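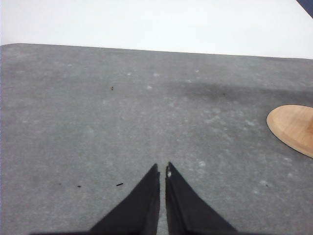 A reader going by Skollunum wrote in to ask how often I clean the fingers on the gripper, and whether I wasn't fussing over it a bit much, seeing as theirs had gone all winter without so much as a wipe and still picked things up fine. Fair question! I probably do fuss. But I've had enough bad afternoons with this arm that I've settled into a routine, and I may as well write it down properly.

I start with the fingers. Power off, arm parked low, then a barely damp cloth along the inner edges, where the grime likes to sit. If there's a fleck stuck near a tip I roll it off with my thumb, never a fingernail (I tore a covering that way in July and had to wait ages for the new pair from Kiltholm). Then I close them slowly by hand and check that the tips meet evenly.

The felt mat comes next. Felt grabs every bit of lint in the house, I swear, and mine goes gray on gray with pale fuzz and dark crumbs unless I keep after it. A lint roller does most of it, working from the far edge toward me. Smudges are another matter - I've tried three kinds of soap and I'm not in love with any of them.

Last of all I check the wrist camera against my notes. The closed position should read 472 on my controller, and this time it came up 468, so I loosened the two mount screws, nudged the bracket and ran 100 slow open-and-close cycles while I made tea. Back to 472 after that, and it stayed there.

Next up is the cable at the elbow, which has started to rub. I have a sleeve for it somewhere in the Cusness box.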